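Apuntes de boda: el plan B de la lluvia se decide antes que las flores

Hola otra vez. Vuelvo de vacaciones con la bandeja de entrada hecha un cuadro y me he encontrado la misma pregunta repetida en distintas versiones: «nos casamos al aire libre, ¿qué hacemos si llueve?». Pues vamos con ello, que llevo tiempo queriendo escribirlo y siempre se me cuela otra cosa.

Lo primero que os pido cuando nos sentamos a hablar es que me digáis dónde os casaríais en el peor día de marzo que podáis imaginar. Ya sé que os casáis en junio, ya sé que en vuestro pueblo no cae una gota desde San Isidro. Me da igual. Si la respuesta es «ya veremos», todavía no tenéis sitio, tenéis medio sitio (y lo estáis pagando entero).

Esta primavera monté una ceremonia en la finca Nelwood, que es preciosa y tiene un prado que baja hasta los chopos. El salón interior, en cambio, es largo y estrecho, con dos columnas plantadas justo donde uno querría poner el pasillo. La pareja lo había visto cinco minutos, de pie y con prisa. Cuando volvimos con el plano en la mano y pusimos las sillas sobre el papel, la cuarta parte de los invitados iba a ver la ceremonia de lado. Lo arreglamos girándolo todo y colocando el altar contra la pared larga, y a mí me gustó más que la idea original, fíjate. Pero eso se piensa con calma y con un café, no a las ocho de la mañana con el pelo a medio peinar.

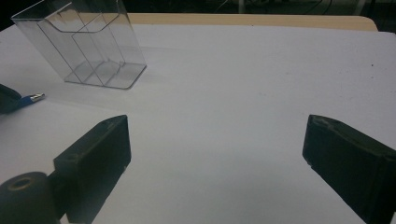
Otra cosa que pregunto siempre es quién decide y a qué hora. Parece una tontería y es donde más discusiones he visto. Mi norma: una sola persona, que no sea de la pareja, y una hora límite fijada por escrito con la finca. Yo suelo pedir 4 horas antes de la ceremonia. Después de esa hora ya no se mira la aplicación del tiempo, ni se pregunta al tío que entiende de nubes, ni se vuelve a sacar una silla al césped aunque salga un sol espléndido. Mover un montaje deprisa cansa a todo el mundo y se nota en la cena.

Sobre las carpas, que también me escribís mucho: preguntad si el precio incluye suelo y laterales. Cludberg, con los que trabajo a menudo, nos pasó en la última boda un presupuesto de 2741 euros con todo puesto, y otro proveedor bastante más barato resultó que cobraba la tarima aparte, y las cortinas laterales, y la recogida si era de noche. Una carpa sin suelo sobre hierba mojada es un charco con techo. Y mirad bien la fecha hasta la que se puede cancelar y cuánto se pierde de la señal; en aquel caso eran 400 euros y a la pareja le compensó, durmieron tranquilos toda la semana.

¿Paraguas? Sí, transparentes y iguales si puede ser, que en las fotos quedan de maravilla. Los de Cakico me han aguantado bien el viento. Para una boda mediana yo llevo 27 y los reparto entre la gente mayor y los que ayudan en la entrada – los demás corren, y se ríen, y no pasa nada.

Se me quedan fuera los zapatos, los generadores y el músico que no quiere mojar el violonchelo, que daría para un boletín entero. Si tenéis dudas con una finca concreta, mandadme el plano antes del 27 de agosto y las miro todas juntas. El próximo mes os cuento cómo organizamos los autobuses en Simiyu, que tenía una sola carretera de entrada y dos bodas el mismo día.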